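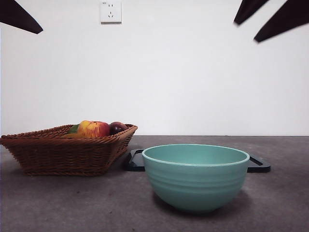 Department of Nutrition and Food Studies, Londell College

Chapter 4
Fruit in the Household Diet: Selection, Storage and Service

Introduction

Fruit occupies an unusual position in household food management. It is among the few foods that most families buy fresh every week, keep in plain sight, and eat without cooking. It is also among the foods most often thrown away. A student who has completed the earlier chapters on grains, dairy products and meats will find that many of the rules learned there apply only in part. Meat begins to decline from the moment it is cut, and the work of the household is to slow that decline. Many fruits are bought before they are ready to eat, and must first be allowed to improve.

This chapter treats fruit from the point of purchase to the point of service. Preserving, canning and drying are covered in Chapter 16 and are mentioned only where they affect a buying decision.

After completing this chapter, the student should be able to:

Distinguish between fruits that continue to ripen after harvest and those that do not.
Select a suitable storage place for the common household fruits.
Plan a weekly purchase for a household of four.
Explain why washing is delayed until shortly before use.
Identify spoilage that requires a whole fruit to be discarded.

Key terms

Climacteric fruit: fruit that continues to ripen after it is picked, such as the banana, pear, peach and avocado.
Non-climacteric fruit: fruit that does not ripen further in any useful way once picked, such as the grape, strawberry, cherry and orange.
Ethylene: a gas released by many ripening fruits, which hastens ripening in fruit stored nearby.
Bloom: the pale, waxy coating found naturally on grapes, plums and blueberries.

4.1 Ripening After Harvest

The division of fruits into two groups is the most useful single fact in this chapter. A pear picked firm will soften in a kitchen over several days, and its flavor will develop as it does so. A strawberry picked pale may redden slightly, but it will not become sweeter. The buyer may therefore accept firm pears and should refuse pale strawberries.

Ripening is governed by temperature as well as by type. A warm kitchen in August may bring peaches to readiness overnight, while the same fruit in a cool pantry may need most of a week. Refrigeration slows the process considerably. It may also damage certain fruits if applied too early. Bananas darken in the refrigerator, and peaches held cold before they are ripe can become dry and mealy. The usual practice is to ripen such fruit at room temperature and to refrigerate it only when it is ready and cannot be eaten at once.

Ethylene may be put to use. Firm avocados placed in a paper bag with a ripe banana will soften sooner than avocados left alone. The same effect causes loss when it is not intended, as when apples are stored beside leafy vegetables.

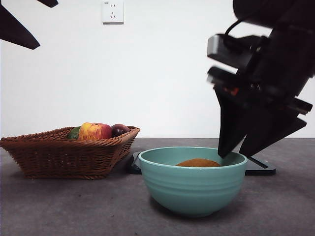
Reading time for this chapter opening: 4 minutes

4.2 Containers and Placement

The choice of container affects both the keeping quality of fruit and the likelihood that it will be eaten. Open baskets allow air to pass around the fruit and are well suited to apples, oranges and other firm kinds. Their disadvantage is that rough fibers may mark tender skins, and a cloth lining is advisable for pears and peaches. Ceramic bowls are easily washed and do not scratch, but air moves poorly at the bottom, and moisture may collect there. Fruit kept in a deep bowl should be turned over every day or two.

Whatever the container, it should be kept out of direct sun and away from the stove. Fruit should be placed with the ripest pieces uppermost so that they are used first. Soft berries should not be kept in a deep container of any kind. They are best spread in a shallow layer and refrigerated.

Case Study: The Nasari Dining Hall

The Nasari residence serves breakfast to 200 students. Its kitchen staff formerly set out whole fruit in one large bin at the end of the serving line. In a trial lasting one term, the bin was replaced with 16 small baskets placed on the dining tables and refilled each morning. The staff recorded 428 fewer pieces of discarded fruit than in the term before. They attributed the difference chiefly to bruising, as the lower layers of the bin had carried considerable weight. The trial did not measure whether students ate more fruit, and its results should be read with that limit in mind.

4.3 Washing and Inspection

Fruit should be washed under cool running water shortly before it is eaten or cut. Washing before storage removes the bloom and leaves the surface damp, and damp surfaces favor mold. Soap and detergent are not recommended, as fruit skins may absorb them. Fruit with a peel that will be discarded, including melons and oranges, should still be washed before cutting, for the knife can carry soil from the peel to the flesh.

Soft fruit with visible mold should be discarded whole. Small bruises on firm fruit may be cut away and the remainder used promptly.

Review Activity

Keep a record of all fruit bought by your household for one week. Note the type, the place of storage, and the day on which each kind was finished or discarded. Bring the record to class for use with Section 4.4, Planning the Weekly Purchase.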